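Notebook, October, a little after 4 pm, laundry corner

14 shares · 3 comments

Picking up from where I left off before lunch, with apologies to anyone trying to follow my handwriting, which gets worse as the day goes on. I wanted to get the sorting and labeling thoughts down while they're fresh, and Saulius Ozoliņš has promised to read this over and argue with me in the margins, as he always does (and he is usually right about the bag).

First, the cloths. I would still like us to keep one very bright cloth as the test piece for every load. We tried gray ones back at Stollside and it was a miserable business, all of us with our heads in the drum, patting about for something the same color as the steel. A loud yellow-green one can be spotted from a few steps back, even when it has gone up and hung itself over something inside. Please don't let anyone swap it for the nice navy set that came from Lei. They're lovely towels and I've put them on the shelf in the other room where they can be lovely.

Second, the labels. Both machines say 智慧洗, "smart wash," and both have a big 1 on them, and I have now twice written "machine 1" in this book and had to go back and add left or right. So from here on it's L and R, please, in everything, including the sheet on the clipboard. I know Saulius wants to call them after rivers. We can talk about rivers when the load sheet is caught up.

Third, doors. I'm for leaving them open between loads so the seals can air, and I'd like that to be the habit no matter who is last out. The doors are big and swing to the right, so the left one comes across the front of its neighbor, and you do have to think about which you're emptying first. My order, for what it's worth: right machine first, shut that door, then the left. Going the other way I end up doing a sort of sideways shuffle with an armful of laundry, and I'm too old for it.

Counter reset to zero this morning. We're to stop and look at the hinges and the latches at 2,000 door openings, and Saulius has drawn up the tally page with a column for remarks — do use the column! "Fine" is a remark. "Stiff" is a better one. Luvunow sent six spare latches, and I've put them in the tin with the fuses.

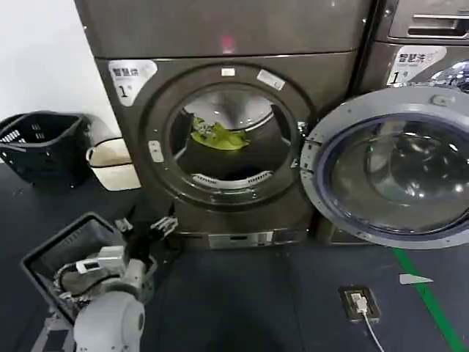
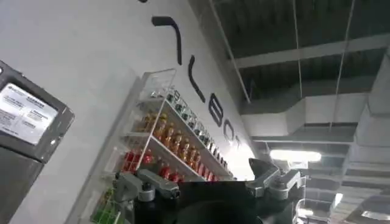

The middle one is the wall with the drinks rack on it, the other two are the washers.

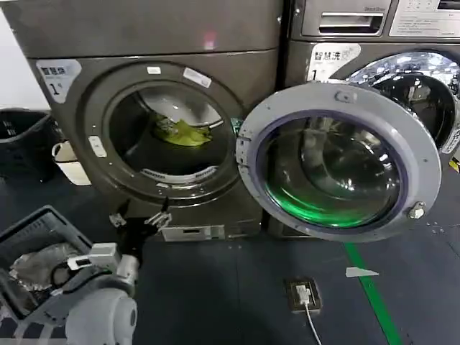 Now, the baskets. I keep going back and forth on whether dirty things should travel in the slotted plastic kind or in a fabric bin, and I think the answer is plastic for anything damp and fabric for anything going home dry. Jiltville did it the other way around for years and their fabric ones always had that smell, you know the one, like a swim bag forgotten in a car. I'll write it on a card and tape it up if people are agreeable.

Still to do: find out who has the good marker, ask Luvunow whether the latches can be ordered singly, and wipe out both detergent drawers (old toothbrush, warm water, under the lip too where it cakes). I'll take the drawers myself tomorrow before the first load, and if Saulius is in early he can hold the flashlight.

3 comments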